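June 5, 2019

Cloth day. I have been putting it off since the weekend and the pile on top of the dryer had started to lean, so after breakfast I took the whole lot to the kitchen table, made a second coffee and got going. I do love this job once I'm in it! It's the getting in that takes me a week.

Where do they all come from? I bought the first pack at Fandgate when we still had the old apartment, and then another pack when I couldn't find the first one, and then the moving company left a bundle behind and I washed those and kept them too. I threw out almost 100 rags before the move (all those old T-shirts, the pillowcase with the burn in it) and swore I would live with one small drawer. Well. The drawer is full and so is the basket under the sink.

So the new plan is colors. Blue for the kitchen counters and the table, yellow for the bathroom, and whatever is gray or has lost its fluff goes to the garage for the bikes and the car. I tried this once before, last August, and it fell apart in two weeks because I ran out of blue ones and grabbed a yellow, and after that there was no law in the house at all. This time I put eight blue ones in the kitchen drawer and the spare ones right behind them, so there's no excuse for me to go wandering down the hall.

Folding took forever. I started out doing them in thirds, the way they do in the Lumenta catalog, standing up in a row like files, and it looked gorgeous for about a minute and then the whole row slid over sideways. The drawer is too shallow for it. Halves and then halves again works fine, laid flat, fold to the front. I redid the whole stack. My coffee went cold and I drank it anyway.

I've also finally quit fabric softener on these. The lady at the Nidotus counter told me ages ago that it coats the loops and then they just push the water around, and I nodded and went home and kept using it, because I like the smell. But the blue ones had gotten so useless on the windows that I gave in. Two washes now with plain detergent and a splash of vinegar, and they're better, I think? The big kitchen window came out with only one streak, and that was on the outside where I can't reach.

What else. I wiped down the table after (with a blue one, very proud), then the shelf over the stove, which was disgusting, and then I was in the mood so I did the fronts of all the cabinets too. The handles are the worst part, there's a groove around each one that collects flour and I don't even bake that much. I used up the end of the Triltusitz spray and need to put it on the list. The refill bottle is the better deal but it's so heavy to carry home on the bus.

By lunch I was starving and my back hurt. Leftover soup, and toast with the last of the apricot jam. Then I went back for the last few cloths, which I'd left out on purpose to feel one against the other, the old ones and the newer ones. I still like the fat nubby kind best, the ones with a proper pile you can dig your fingers into.
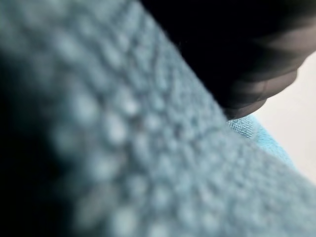

The thin flat kind can all go to the garage as far as I'm concerned. I'll carry them down tomorrow, along with the empty paint cans, and then I want to start on the hall closet before it gets too hot up here to do anything.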